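Section 4. Preparing the Floor and Positioning the Titel Belt Conveyor

4.1 Before You Begin

Read this section in full before unpacking the conveyor. The work requires two persons. Allow 90 minutes for the floor covering and 60 minutes for the conveyor. The following items are needed:

Kraft paper, brown, in rolls
Painter's tape, blue
Tape measure and chalk line
Levo spirit level
Stackable collection bin
Hex keys (accessory bag B)

CAUTION: Do not connect the conveyor to the power supply until step 12 has been completed.

4.2 Covering and Marking the Floor

1. Sweep the floor and remove any grit.
2. Unroll the paper in parallel lengths. Overlap neighboring lengths by 60 mm and tape the seams.
3. Smooth each length by hand from the center outward. Replace any length that has torn.
4. Snap chalk lines at intervals of 300 mm in both directions.
5. Lay painter's tape along the chalk lines. Press the tape down firmly where two strips cross.

Note: Do not use duct tape or packing tape. Both leave residue on sealed floors.

4.3 Positioning the Conveyor

6. Lift the conveyor by its side rails. Never lift it by the belt.
7. Set it down parallel to the nearest tape line.
8. Place the level across both rails, first at one end and then at the other. Adjust the feet as needed.
9. Check that the screws of both end brackets are tight.
10. Turn the belt by hand through one full revolution. It must not rub against either rail.

CAUTION: Keep fingers, sleeves and hair away from the gap between the belt and the end bracket.

4.4 Placing the Collection Bin

11. Stand the bin on the floor at the discharge end of the belt. Check that it rests flat on the paper.
12. Inspect all wiring for damage and make sure that no wire touches the belt.

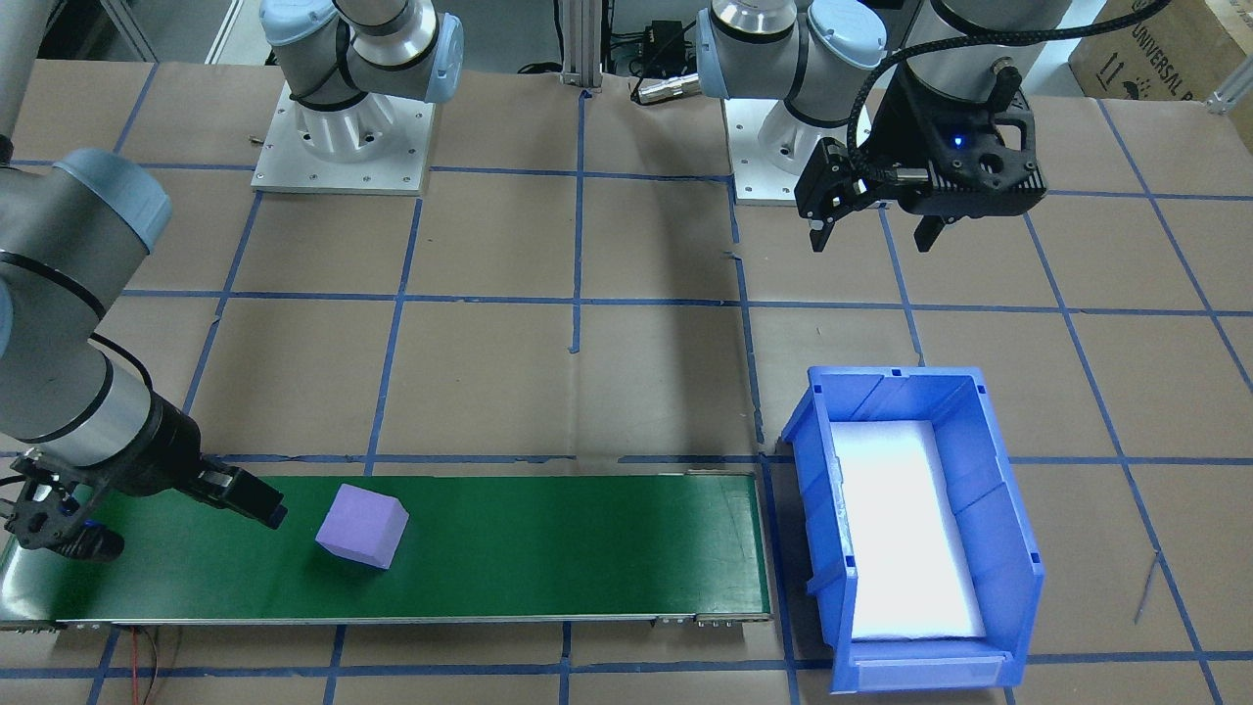
Foam pieces are the recommended load for the first run, as they do not mark the belt surface. Place a single piece on the belt and leave the remainder in their bag until the run has been approved. A cube such as the lavender-purple one on the green belt is suitable, and it need not be set square to the rails. The blue bin belongs beyond the end of the belt, to the right in this layout. Thin wires that lie across the paper, like the red and black ones below the left portion of the conveyor, should be secured with tape before anyone walks on that side.

Note: Replacement feet are listed in the parts catalog under item 695. Questions about floor preparation should be directed to Giorgia Palumbo, Technical Documentation.

Continue with Section 5, Belt Tension.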